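Talk notes – the Drosora hoard, local history evening, Thursday, September 22, 2022

Thank Onyekachi Okoro for the slides and the lift. Check mic. Water.

Start with the field, not the coins. Low ground by the stream, ploughed every year as far back as the farm books go. Dry July, soil cracked, plough went deeper than usual. First pot came up in pieces.

46 coins on day one. People always want this number. Final count 156, once the spoil had been sieved. Say it slowly, they write it down.

Silver mostly, a few bronze, very worn. Pass round the replica – NOT the real one, it's in the safe at the Effiong Museum and staying there.

Then the spindle whorls. Three of them, 3 different clays, all in the same pot as the coins. My favourite bit, don't rush it. Somebody put household things in with the money. Could be one family's belongings. Could be whatever was to hand. Leave it open.

Who found it – the Jurkitz brothers. Older one kept a coin in a tobacco tin for years and used it to settle who did the milking. Gets a laugh, wait for it. Handed in by his neice after he died, with a very nice letter. Read first two lines only.

Where it went next. Sold to a dealer in Tulen, split into two lots, bought back together 80 years later. Nkechi Ibrahim did all the work on the sale papers, credit her properly this time, I forgot at the last one. Her point – lot two was listed as "buttons and sundries". That's where the whorls were hiding.

Map slide. Point to stream, old track, then findspot. Don't give the exact field, the farmer has asked twice.

Dating. Latest coin gives the earliest the pot can have gone in the ground. Coins stay in use a long time tho, so don't promise a year. 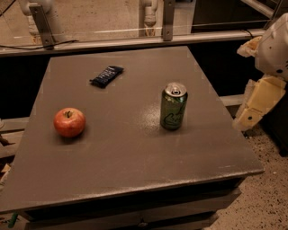 Why was the pot never dug up again? We don't know – the owner may have died, moved away or lost the spot, and nothing found with it settles the matter.

Running over by now probably. Skip the cleaning slides if so. Keep the one with the mended rim, it took all winter.

Last slide – display case, opening times, leaflets by the door. Then lights up and hand over to Onyekachi for the raffle.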